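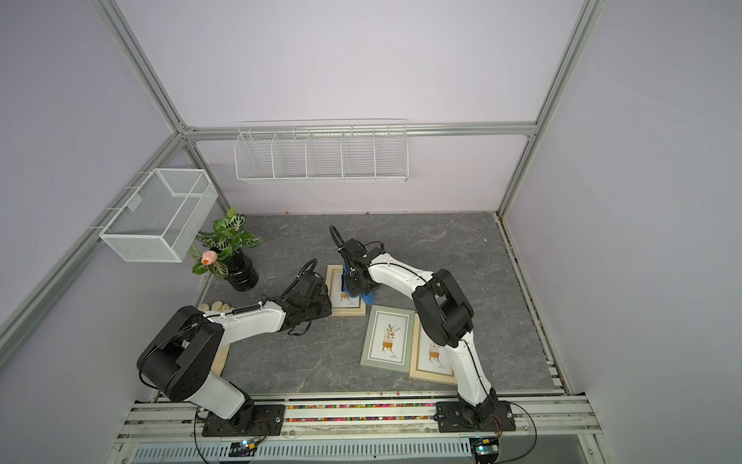 Picture frames face-up on a dark, marble-patterned tabletop.

Roltitz to take back used picture frames at all Jamcombe area stores

JAMCOMBE, February 2024 - Home goods retailer Roltitz will begin accepting used picture frames at its nine stores in and near Jamcombe this March. Customers can bring in frames of any brand, with or without the glass, and receive store credit toward a new or refurbished one.

The program follows a trial at the Grajales Street store, where customers returned 2,128 frames over six months. Most were tabletop frames in standard photo sizes. Frames in good shape went back on the shelf at a reduced price, and those with worn backs or missing stands were repaired first. Damaged frames were taken apart for hooks, clips and backing boards that could be used in other repairs.

"People redecorate, or they move, and the frames end up in a box in the closet," said Ah-rin Seok, director of store programs at Roltitz. "We sell frames every day, so it made sense for us to take them back too. The trial showed us that customers would make the trip if the drop-off was simple."

Frames can be left at the customer service desk during regular store hours. A receipt is not needed. Credit is given by size, in three bands, and the amounts will be posted at the desk and on the Roltitz website before the program opens. Credit is good for one year and can be used on anything in the framing and wall decor department.

Customers are asked to take out photos and artwork before they come in. During the trial, staff found family photos tucked behind the printed inserts in a number of returned frames. Each store will keep any photos it finds for 90 days in an envelope marked with the date of the return. After that, unclaimed photos will be shredded.

Frames with cracked glass will be accepted if the glass is taped and the frame is wrapped in newspaper. Stores cannot take mirrors, digital photo frames, or frames larger than 36 inches on the longest side.

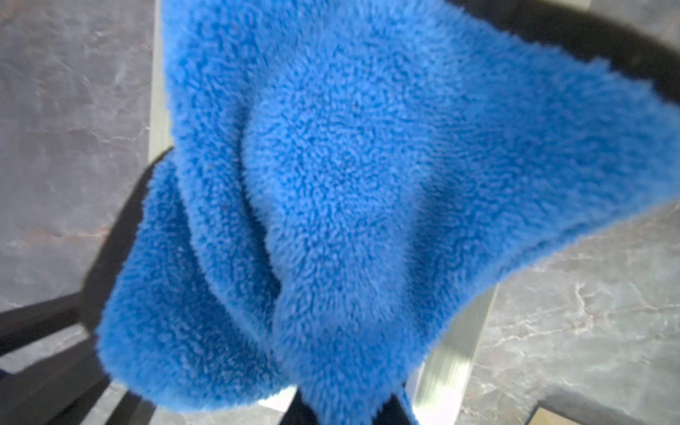 Cobalt-blue fleece cloth with a dense, curly pile.

Roltitz is also adding a small range of frame care items to the department, including soft cleaning cloths, replacement stands, felt pads and hanging wire. A printed care sheet will be free at the desk. It advises dusting the frame before wiping the glass, and spraying any cleaner onto the cloth - never onto the glass itself, where it can run under the edge and stain the mat or the photo.

Repairs will be done at the Pernance workshop, which handles lamp and small furniture repairs for the company now. Two part-time positions are being added there. Refurbished frames will carry a green price tag and the same 30-day return policy as new ones.

A share of the frames will be set aside for local groups. Roltitz has agreed to supply 580 refurbished frames to schools in the Jamcombe area for spring art shows. Schools that would like to be included can ask for a request form at any store. Sizes will depend on what has come in, and larger orders may be filled in more than one delivery.

"Schools mostly ask us for frames that match," Seok said. "We can't always do that, but we can paint them."

The Grajales Street store will keep accepting frames without a break between the trial and the start of the full program. Credit slips issued during the trial remain valid and can be used at any of the stores.

About Roltitz
Roltitz sells furniture, lighting, framing and household goods through its stores in the Jamcombe area and online. The company also runs a repair workshop in Pernance.

Media contact
Ah-rin Seok, Director of Store Programs, Roltitz, Jamcombe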